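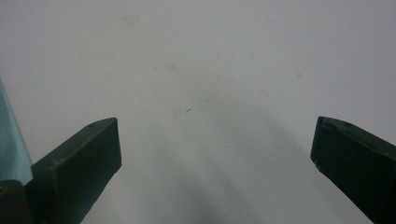 OPINION / HOME & HABITS

Leave the wall alone for a while

By Liên Hầu

My cousin Cúc Kiều moved into her new apartment in October, and by the first evening people were already telling her what to put on the walls. I was one of them. I stood in her living room with a slice of pizza in my hand and said, "You know what would look great there?" and then I described a mirror. A big round one. I have no idea why. I don't even like big round mirrors, and I had been in the room for maybe ten minutes.

She still hasn't hung anything. It's been months, and I've come around to thinking she is the only sensible person in our family.

We have gotten very nervous about blank walls. I don't remember this from when I was a kid. My parents' apartment had a calendar from the grocery store, a clock, and one framed photo of my grandparents looking like they wanted to be somewhere else. The rest was paint. I never heard a visitor call it unfinished. Now you rent a place and the bare wall is treated like a chore you've been putting off, somewhere between the dentist and your taxes. People apologize for it when you come in. "Sorry, we haven't done anything with the place yet" - and meanwhile there's a couch, a lamp, food on the stove, and two people obviously living a full life in there.

I blame the stores a little. I spent an afternoon at Cistero with my friend Khang Đoàn, who needed a shelf bracket, and we walked past what felt like an entire city block of things whose only job is to cover a wall. Canvases with a beach on them. Canvases with a different beach. Metal leaves. Wooden words, for people who want their kitchen to say "kitchen." There was a set of prints, already framed, already matched to each other, with a little sheet in the box showing you how far apart to hang them. The set cost 300 dollars! Khang looked at it for a long time and said, "So it's somebody else's taste, but I do the drilling."

He bought the bracket.

I'm not against pictures. I want to be clear about that before my friend Toàn calls me, because Toàn Kim paints, and he's good, and I own two of his paintings and would carry them out of a fire. But I'd lived in my place quite a while before the first one went up. I had seen it in his studio leaning against a radiator, and I kept thinking about it on the bus, and finally I asked him what he wanted for it. By then I knew exactly where it should go, since I'd been looking at that stretch of wall every morning with my coffee and I knew what the light did to it. The painting had a spot waiting. That's very different from standing in an aisle with a cart trying to remember if your wall is more of a wide wall or a tall wall.

And the light is the thing I really want to talk about, because I think it's what you lose. A plain white wall is a pretty busy place if you sit across from it long enough. Mine gets a slanted patch in the morning that starts by the door and works its way over to the window side. When the neighbor across the way opens her kitchen window, there's a second patch, wobbly, that comes off the glass. In winter the whole thing goes bluish late in the afternoon and I know it's time to start the rice. I wouldn't have noticed any of this behind a gallery arrangement. I know I wouldn't, because I had a gallery arrangement at my last place, and all I can tell you about that wall is that one frame was always crooked.

There's a fair argument on the other side and my uncle Phong makes it every time I bring this up. Phong Kiều's position is that a bare room feels like a waiting room. He grew up in a house with very little in it and he doesn't find it charming when people with money choose to have nothing on the walls and call it calm. I take that seriously. His living room is packed to the ceiling with family photos, plates, a carved fish, certificates from schools my cousins graduated from ages ago, and a Laltex calendar he gets free from work and hangs up even after the year is over if he likes the picture. It's a wonderful room. You could spend a whole evening asking him about one corner of it.

But look at how he got there! Every one of those things showed up by itself, from a trip or a birthday or somebody's graduation. He never had a weekend where he "did the walls." It took him decades, and if you'd visited in the early years you'd have seen a lot of paint. So I think Phong and I agree more than he likes to admit. What I can't stand is the instant version, where you go from empty to full in one delivery and the stuff has no stories in it at all.

There's an app for this now too, naturally. My coworker swears by Skorkitz, which has you take a photo of your room and then drops art onto it for you. I tried it. It gave my wall a large gray circle and then, when I said no, a large beige circle. Then it sent me a reminder every evening at 7 that my space was "still waiting for me." My space was fine! I was sitting in it!

If you've just moved, here is all the advice I've got. Put the bed together. Find the good knife. Find out which cafe nearby will let you sit (mine is Võ, and they know I'm going to order the same thing). Live with the walls for a season and see which one you keep looking at. Maybe you'll end up with a room like my uncle's, and maybe you'll end up with two paintings, and if your relatives come over with pizza and start pointing at things, hand them another slice.

Cúc told me last week she's found something she wants for the living room. It's a coat hook. She says she's going to think about it a bit longer.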